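What to Do When Your Gas Well Changes Operators

Updated 2026-05-30

So you got a letter saying the company that runs the well on your mineral acreage is selling out, and a company you've never heard of is taking over. I've been through it twice now on my grandmother's share of the Climholm lease, and the second time went a whole lot smoother than the first (the first time I stuck the letter in a drawer and went five months without a check, so learn from me!).

I'm a royalty owner, and a small one. I'm not a lawyer or a landman. If your checks are big enough to pay for one of those, go pay for one.

1. Find your old paperwork before you do anything else

You want your last few check stubs, your owner number, and the division order if you can find it. The division order is the sheet that lists your decimal interest, the long number with all the zeros up front. Mine was folded inside a Damberg County tax bill, naturally.

Write that decimal down somewhere, all the digits, no rounding. When the sale closes, the new operator loads thousands of owners into its own system, and this is where digits go missing.

2. Check the effective date

The letter usually has two dates in it and people mix them up. One is when the sale closes. The other is the effective date, and that one tells you which company answers for which months of production. When Fomik took over my wells, the effective date was the first of November but they didn't mail a letter until well after New Year's. Anything produced before that date was still the old company's to explain, and I wasted an afternoon on hold with the wrong people.

3. Make sure the letter is real

Call the old operator at the number on an old stub, never the number on the new letter, and ask who bought the lease. They'll tell you. Your state's oil and gas office probably has a well search on its website too, though it can lag behind the sale by a while. Don't send anybody your Social Security number or bank details until you've done this part.
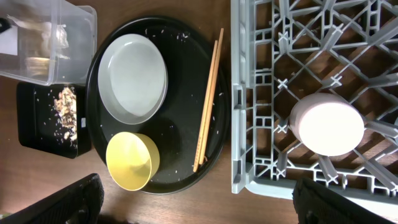
Fathima Siddiqui wrote in to say that her family skipped the phone call and mailed a signed form to an outfit that was only offering to buy their minerals. It looked just like a transfer notice, she said, and the word "conveyance" was down in the small print on the second page. They got it undone, but it took a lawyer and most of a year, so please read to the bottom of everything.

4. Fill out the new forms

You'll most likely get a W-9 and maybe a direct deposit form. Do the W-9 right away. If they don't have a taxpayer ID for you they may hold back part of your money for the IRS, and getting that back means waiting for tax time.

You might get a new division order as well. Compare the decimal to the one you wrote down in step one. If they match, great, sign it and keep a copy. If they don't, hold off and write to the division order department asking how they got their figure. Be nice about it! The people in that department are buried after a sale, and mine was a very patient woman who found the mistake while I was still on the phone.

5. Expect a gap, then chase it

There's nearly always a skipped check. My last one from the old operator was $449, then nothing at all, then a catch-up payment of $511 covering more than one month. When yours comes, look at the production month on each line and see that no month got dropped between the two companies.
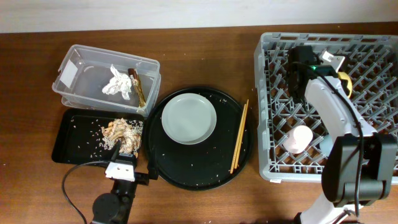 Tray, storage bin and dish rack on the table.

If a month is missing, send a short letter by certified mail. Mine went like this:

I own a royalty interest in the Climholm 14 and Climholm 16 wells, owner number as above. I have not received payment for November production. Please tell me the payment status and the reason for any suspense.

"Suspense" is the word to use. It means they're holding your money for some reason, often a bad address or a title question, and they have a list of those owners.

6. Compare deductions

New company, new gas contract, and sometimes a new set of charges for gathering and processing. Put an old stub next to a new one and go line by line. Pawłowska, the company before Fomik on our lease, lumped everything together under one code, and Fomik splits it up, so the first stub gave me a fright until I added it all together. Whether they're allowed to take those charges at all depends on what your lease says, so dig that out too. If your lease says no deductions and you're seeing them anyway, put your question in writing and attach a copy of the page.

Last bit, keep the old company's phone number. You'll want it in January when you're waiting on two 1099s.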